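Lirine introduces counter display range for small convenience shops

Dec 18, 2018

Lirine, the supplier of shop fittings, has added a range of clear acrylic counter displays for convenience shops, kiosks and staff canteens. The range is named Dalar and consists of a two-tier bottle rack, a stepped display for small packaged goods and a set of serving trays. It will be available to trade customers from March.

Dalar is intended for counters where impulse goods, bottled drinks and takeaway items share one surface. All parts stand freely and need no fixings. They can be lifted off for cleaning and put back without tools.

The bottle rack holds its stock on a front tier and a raised back tier, so that labels on the back row can be read over the caps of the front row. The standard rack is 690 mm wide. A wider version of 863 mm is made to order. Both are supplied flat and assembled with slot joints.

The stepped display is meant for confectionery, biscuits and small tubs or cartons. It may be placed square to the counter edge or at an angle, which suits corner positions and counters served from two sides. Each step has a low front lip. Price strips can be fitted to the lip and are sold separately in packs of 200.

Trays in the range have rounded corners and a raised rim. They are used for gathering a customer's items before packing, or for loose packaged snacks. The trays stack when empty and can be washed by hand in warm water with a mild detergent. Abrasive cleaners should not be used on any acrylic part, as they will mark the surface.

"Shops with one short counter told us that bottles and bars were hiding each other," said Nafula Tanui, product manager at Lirine. "We set the step heights from the goods themselves, starting with the chocolate bar and working up to the bottle. Baskets and trays that a shop already owns can stay where they are."

The range was trialled at Okoth, a group of neighbourhood shops, where the parts were used on existing counters. Woo-jin Gil, who manages shop layouts for the group, said that staff had asked for the stepped unit to be kept clear of the till. "We turned it on the diagonal and left the middle of the counter for the tray. Refilling is done from behind, a row at a time."

The first production run is 2000 units across all parts. Orders will be handled by Mamon, which also holds spare dividers and replacement lips. A sheet of suggested counter layouts is packed with each order, and single parts can be bought without the full set.

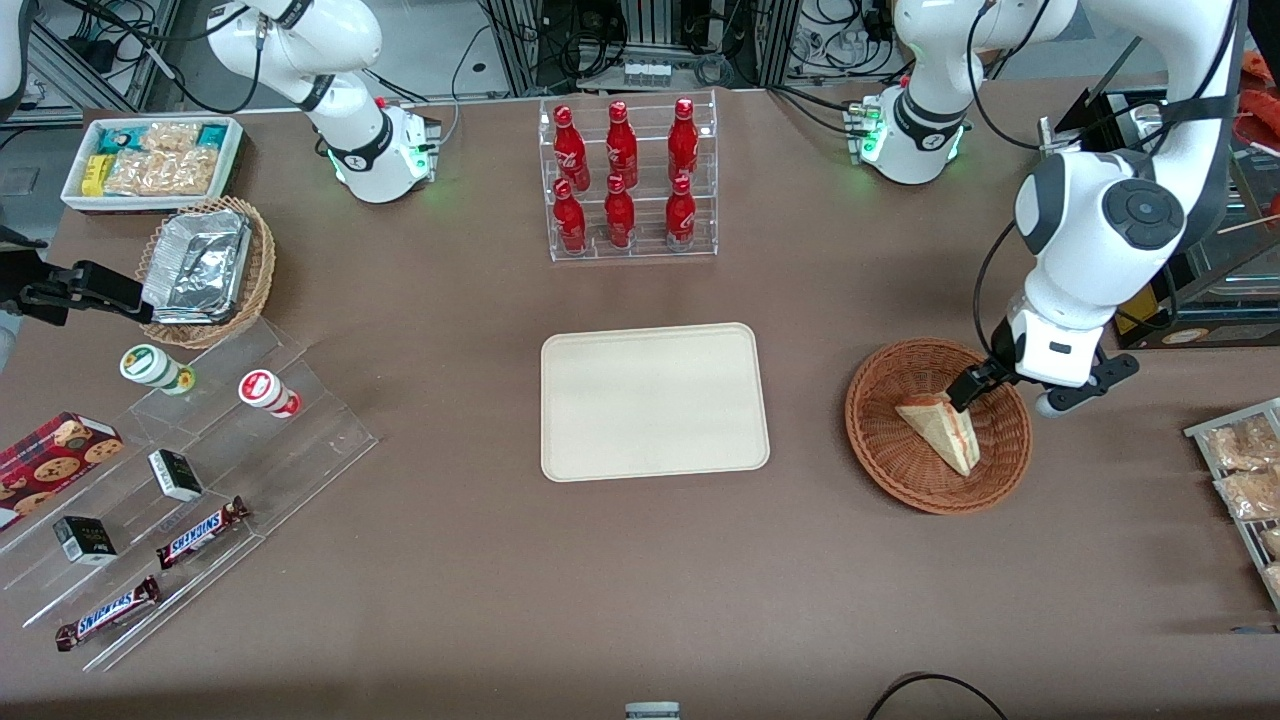 Counter layout with two-tier bottle rack, stepped acrylic display and central tray.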